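Notebook, stats room
September 23, 2024
5 min read

Picked up the merge problem again this morning. Short version for anyone skimming: the household file and the follow-up file still don't agree, and I don't believe the explanation we were given in July.

Background, so I don't have to dig for it later. The Rultano baseline file came to us with 700 households, one row each, key variable hhid. The follow-up file has 734 rows. Wagner's note from July says the extra 34 are split households, where somebody moved out and got their own interview. Fine, that happens. But a split household should carry a suffix on the ID and have something in the split flag. I ran

duplicates report hhid
tab splitflag, missing

on the follow-up and got 8 rows flagged as splits. Eight is not 34. So either the interviewers skipped the flag most of the time or the extra rows are something else. I would like to know which before anyone runs a regression on this.

Henok thinks it's the flag. His argument is that the Tilahun team entered everything on the old form, which didn't have the question, and he may well be right, but then the missing flags should all sit in the Tilahun sites. They don't. I tabbed flag by site and the blanks are spread over every site we've got. I told him so and he said the site codes might be wrong as well. Possible. At that point we can explain anything, though.

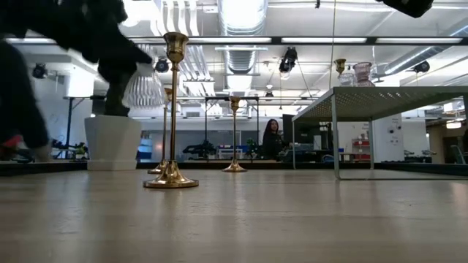

What I did next was stop using merge m:m, which I found in the shared do-file and which should never have been in there. I don't know who put it in and I don't much care. It will always run, it will never complain, and it pairs rows within an ID by whatever order they happen to be sorted in. The output looks perfectly healthy. Evanthia's table from last month was built on it, so the table is going back in the drawer until the merge is redone. She took that better than I would have.

Replaced with

isid hhid using baseline
merge m:1 hhid using baseline
tab _merge

(From memory, the isid line with using wants a sort on the file first or the sort option. Check the help before copying this.)

Result: 10 rows in the follow-up match nothing in baseline. Listed them. All ten IDs have a letter O where a zero ought to be. So hhid was read in as a string, and somebody was typing by hand in a font where you can't tell the two apart. Fixed with subinstr, kept the original in hhid_raw so it can be argued about later. After the fix, all ten match, and every one of them lands on an ID that was already in the follow-up. Those look to me like re-entries of the same interview, and not splits at all.

That's ten explained as probable re-entries and eight as flagged splits. Checked that none of the ten was flagged. Leaves 16 rows with no story. I'm not calling them splits just because that's the word in the note.

Things I tried on the 16:

- Compared interview dates within ID. Mostly different days, which leans towards real second interviews.
- Compared household size. Several pairs have the same size both times. If a person had moved out I'd expect at least one of the numbers to drop.
- Compared head of household's age. Too much rounding to fives and zeros to say anything. Waste of half an hour.

Otis came by and suggested averaging the pairs with collapse so we'd have one row per household and could get on with it. No. If they're splits, the average is a household that doesn't exist, and if they're re-entries we should be picking one and writing down how we picked. I know collapse (mean) is quick. So is deleting the file.

Separate gripe, same file. The income variable has values of 99 and 999 and I can't find a codebook page that says which one is "refused". Both are sitting in there as real numbers at the moment, so every mean anybody has quoted off this file is suspect. Not by a lot at the median, I'd guess, but the low-income sites will be hit hardest. Until we have the codebook I've recoded the two to .a and .b in a copy and labelled them "99 unknown meaning" and "999 unknown meaning". Ugly labels on purpose. Please don't tidy them.

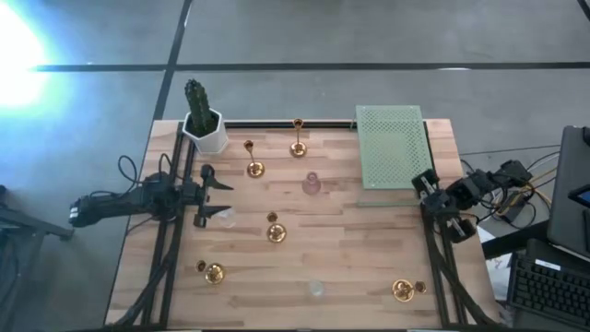 Two arms set up across the light wood table.

Tineke asked whether we could swap to the Drallska package, which claims to do the household matching for us with a score for each pair. I read the manual over lunch. It wants names and birth years, and we were given neither. It also has a default cut-off that isn't justified anywhere I could find, and the worked case in the manual is on clean data, where anything would look good. I'm willing to be shown otherwise. If she wants to run it on the 16 and compare with a hand check, I'll do the hand check without looking at her output first.

On graphs: I did a quick scatter of baseline against follow-up food spending, with the doubtful rows in a different marker. They sit in the middle of the cloud with everything else. Henok read this as good news. I read it as the graph not being able to help, as both stories would put them there. The graph is saved as spend_check.gph if anyone wants to squint at it. The axes are logged, and zeros drop out of a log silently, so count what's missing before you say anything about the low end.

Where things stand:

merge_v3.do is the one to use. v1 and v2 have m:m in them.
follow_clean.dta has 734 rows still. I haven't dropped anything. There's a variable called status: 1 ordinary, 2 flagged split, 3 probable re-entry, 4 don't know.
Added assert lines after each step so it stops if the counts move. If it stops on you, don't comment out the assert, come and find me.

To do:

Wagner — where did "split households" come from? Was it checked, or did somebody in the Halow office say it on the phone?
Henok — scans of the paper forms for the 16, if they exist.
Evanthia — hold off on table 2. Table 1 is baseline only and isn't touched by any of this.
Me — codebook. Also rerun the weights, which were made for 700 households and have been carried over to the extra rows without anyone deciding that they should be. Haven't looked at how bad that is yet.

Last updated: after lunch, status variable added
Contact the stats room | © Rultano project notebook | Back to top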